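Small Rooms, Loud Machines: How the Duo Bodari Makes a Record
Final report for the course Popular Music and Place
Submitted 17 Jul 2022 by Ditte Dalsgaard

Why I picked this topic

When we were asked to choose a music act from a town with fewer venues than bakeries, I knew pretty much right away that I wanted to write about Bodari. They are an electronic duo from Trusholm, the harbor town where my aunt lives, and I first heard them through her kitchen wall when the neighbors had their second tape on repeat (I don't think the neighbors knew how well that wall carries a bass line). I was fifteen and had never been to a concert without my parents. So I should admit that I came to this report as a fan, and my supervisor, Soledad Pacheco, has written "fan talking" in the margin of my drafts more often than I would like. I have tried to fix most of those places and left a few in.

My question was a simple one. How does a duo with no studio, no manager and very little money get from a sketch on a laptop to an album that people will pay for? I read what has been printed about them, which is mostly the local paper and two fanzines, and I spent two long afternoons talking with them. I also sat in on a rehearsal, where I was given tea and asked to keep an eye on the dog.

Background

Bodari started out as a solo project. The first member made slow, cloudy ambient pieces and put them online under that name, and the second joined after the two of them met at a record swap and argued for an hour over a drum machine. They both describe that argument very fondly. The early pieces have hardly any drums at all, and then on the first tape as a duo there is suddenly a kick drum under everything, a bit too loud, like a guest who has just found the snacks.

That first tape was called Davov. It came out in an edition of 90 copies, each with a hand-stamped cover, and it took them most of a winter to sell. The second one went faster, and by the time of the album, Conneely, they had a mailing list of 651 names, which they still keep in a spreadsheet and write to themselves. I asked what Conneely means and got two different answers, so I have left the question alone.

How the songs are made

What surprised me most was how much they throw away. For Conneely they recorded 109 sketches, most of them only a minute or two long, and the finished album has nine tracks. A sketch usually begins with one of them playing a loop on a keyboard and walking away from it while the other one sits down and changes something. They don't talk during this part. Later they listen back together, often while cooking, and if neither of them hums along by the time the food is ready the sketch goes into a folder and is not opened again.

They are also fond of sounds that aren't musical to begin with. The opening track is built on a ferry ramp going up and down, slowed until it sounds like a choir - a rather grumpy choir, but a choir - and the fourth track uses a bicycle pump all the way through. I listened to that one many times before they told me, and now of course I can't hear anything else. 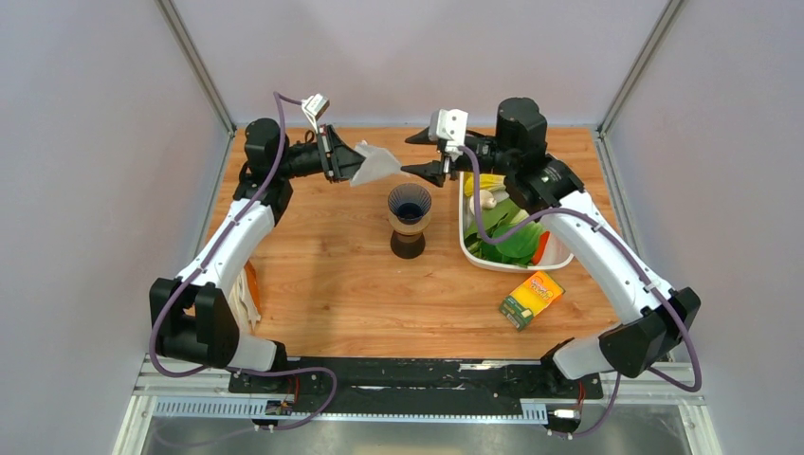
Playing live is a different job, and they were very open with me about finding it hard. On the record a song can have thirty layers, and on stage there are four hands. Their solution has been to strip each song down to a bass part, a rhythm and one melody, and to let the rest go. At the rehearsal I heard them do this with the title track, and I think I liked it better that way, although I have promised to mention that they don't agree with me. The second member misses the strings at the end so much that she sings them under her breath.

Their next concert is in September, in the old sail loft in Trusholm, and they expect to play the whole album in order plus two pieces from the first tape.

What I would do differently

I should have talked to the people who buy the music as well as the people who make it. The mailing list would have been a fine place to start, and Bodari even offered to pass on a few questions for me, but I asked too late in the term. I also wish I had compared them with another act from the same coast. As it stands, I can say how these two work, but I can't say how much of it comes from Trusholm and how much comes from the two of them simply being stubborn.

Thanks

Thank you to both members of Bodari for their time and the tea, to Soledad Pacheco for her patience with my commas, and to my aunt, who let me have the sofa for the whole of my visit and has since bought the album herself.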